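**Teleop demos for a foam shape board: policy stalls just above the holes**

posted by **benchrow_k**, in Manipulation > Learning from demonstration

I'm training a policy to put foam pieces into a foam shape board. Two-finger parallel gripper, wrist camera plus one fixed camera, demos collected by remote control with a Vudero leader arm. I have 1,000 demos, all one operator (me), recorded at 30 Hz. Actions are absolute joint targets.

Grasping is fine. Transport is fine. The arm then stops a little above the board and hovers, sometimes for the rest of the episode. If I nudge the piece down by hand it usually finishes the insertion. The cylinders go in more often than anything with corners.

Training loss looks normal. Things I have tried:

- longer training (no change)
- larger image size on the wrist camera (slight improvement)
- removing the fixed camera (worse)

Is this a data amount problem? I can record more on Wednesday but would like to know what to record before I spend a day on it.

---

**Dario Ferri**

It is probably your pauses. Replay a few demos at full speed and look at the joint velocities over the last part of each one. Most operators stop above the hole, look, correct, look again and then push down. Each stop is a run of samples where the action equals the current position. A policy with no history sees the same image and the same joint state in all of them, and the most common label is "stay here." It learns that.

In order of effort:

1. Drop samples where the commanded motion is below a small threshold. Keep the ones where the gripper is opening or closing, or you will damage your release timing.
2. Predict a chunk of actions instead of a single step. A chunk that starts in the pause will often run past the end of it.
3. Re-record the last part of the task with a rule for the operator: line up while moving, then go straight down.

Do 1 first. It costs nothing and you can check it tonight.

For 3, practice before you record. I throw away the first 5 or 6 runs of every session. On the Aigner controller we use there is also a scale setting for hand motion. If the Vudero has one, lower it near the board, but keep it the same across all demos.

Check the wrist view too. With a piece that stands tall in the fingers, the last bit of the approach is decided by very few pixels.
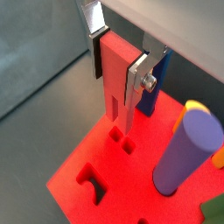
Crop the wrist image to the area under the fingertips and feed that in at full resolution, next to the normal downsized view. On our board that helped the square-cornered pieces and made no difference to the round ones. Round pieces do not care about rotation around their own axis, so I would expect the split you describe.

---

**flux_and_rosin**

just get more demos. we had 3,911 for a similar job and it worked ok

---

**mtorrance**

More demos of the same kind will give you more pauses of the same kind, so I would not start there.

Two additions to Dario's list.

Record recoveries. Start an episode with the piece already held and deliberately misaligned, a few millimeters off or slightly rotated, and demonstrate only the correction and the insertion. These are short, and you can collect a lot of them in an afternoon. If your 1,000 demos all arrive cleanly, the policy has never seen the state it gets itself into.

Check the lag between leader and follower. Ours was almost 200 ms because of a filter left on in the Flitholm driver, and the images were stamped on arrival instead of at capture. Plot commanded and measured position for one joint on the same axis. If the offset is constant you can shift the data and keep it.

Foam also compresses. A piece that touches the rim gives a little before it stops, and on a position-controlled leader with no force feedback you will not feel that. Watch for demos where you pressed on the rim and it slid in by luck. I would mark those as failures.

---

**benchrow_k**

Thanks. Ran the velocity check on one batch. The pauses are there, mostly on the pieces with corners. Filtering now, with the gripper samples kept. I'll leave the chunk length alone until I see what that does by itself.

@mtorrance the lag plot shows a small constant offset. Will shift it and retrain separately so the two changes don't get mixed.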